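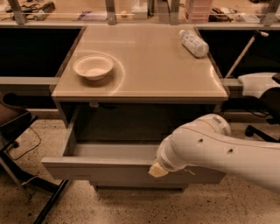
Figure 1. Low cabinet at the Curkitz site with a drawer pulled out. The drawer is empty; a bowl and a water bottle are on the top.

4.2 Use of cabinet tops and drawers

The survey covered 25 low cabinets in shared workrooms at two sites, Drendano and Curkitz. Each cabinet was visited several times over the study period, which gave more than 400 entries on the Curnley form. An entry notes what was on the top, what was in each drawer that could be seen into, and whether the drawers were fully closed. Items were not moved for the survey, and people using the rooms were not asked to tidy up.

The main finding is that the top of the cabinet was used far more often than the drawers. This held at both sites and did not depend much on how full the room was. A cabinet standing beside a crowded workbench was as likely to have empty drawers as one in a quiet corner. Figure 1 shows a typical case. The bowl and the bottle would both count as loose items under our scheme, and the counter behind the cabinet holds cables, a small white box and a stack of containers.

Most items recorded on the tops were related to eating and drinking. Bottles were the most common, followed by cups and bowls. Tools and paper came next. Bottles were entered as standing or lying, as a lying bottle takes up more of the surface and can roll. We did not record whether bottles were full, and we did not try to find out who owned them.

We use cookies to improve your reading experience. By continuing to use this site you agree to our cookie policy. Accept | Manage settings

Drawer position was harder to code than we expected. The first version of the form had only "open" and "closed", and the two coders often disagreed on drawers that stood out from the body by a small amount. A third value, "ajar", was added in January and the earlier entries were coded again from the photographs.
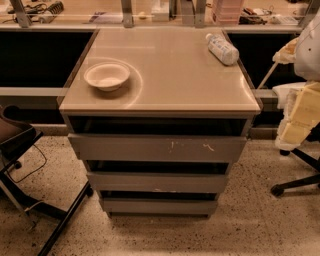 Figure 2. Gray three-drawer cabinet, Curkitz site. All drawers coded as ajar.

In Figure 2 every drawer stands slightly out and dark gaps are visible between them. Under the old form one coder would have entered this cabinet as closed and the other as open. The contents of drawers in this position were entered as "not seen" and left out of the totals for drawer use.

Wear on the drawer fronts was noted in a free text field. Scratches and scuffs such as those on the top drawer in Figure 2 were mentioned often, but the field was filled in unevenly and we do not report figures for it. The same applies to glare on glossy tops – it made small items hard to pick out in some photographs, and those entries were checked against the written notes.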